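August – sourdough starter notes, second batch

Kutum flour is in! I'd almost given up on it. Fed jar A with the new stuff at 8 this morning and kept jar B on the old Malabanan white, so for once we've got a fair side-by-side. Both went onto the shelf at 28 degrees with rubber bands at the starting level.

By lunch A had doubled and was domed on top, with a lovely smell (yoghurt, bit of apple peel). B was slower and flatter and smelt of nail varnish, so it's hungry. I gave it an extra feed at 2 and will see how it looks tomorrow.

Kamran Safavi came by and reckons we're running too wet. He does his at 87 per cent water for the rye and keeps it much stiffer for white. I'd been assuming wetter meant livelier, but his crumb from the Birport loaf was gorgeous, so I'm happy to be told! Trying his way on jar C, 20 g of seed from A.
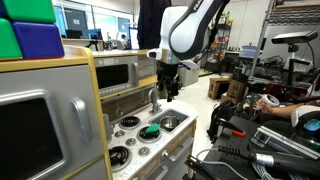
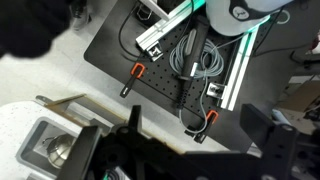
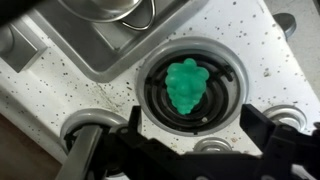
Test bake, 400 g loaf

Flour from the Kutum bag, all of it, no rye this time. Mixed by hand, left half an hour, salt in after that. Four folds. The dough went from porridge to silk between the second and third – I love that bit, never get tired of it.

Shaped a bit tight and tore the skin on one side. Into the Fimia tin, lid on, then lid off for the last stretch. Sprang well, split along the tear and not along my cut. Bottom pale.

Next time: shape looser, tin one shelf lower, cut deeper. Check whether the fridge overnight helps the flavour or only makes it sour. Ask Kamran for his rye timings, and label jar C properly, the pen came off on my thumb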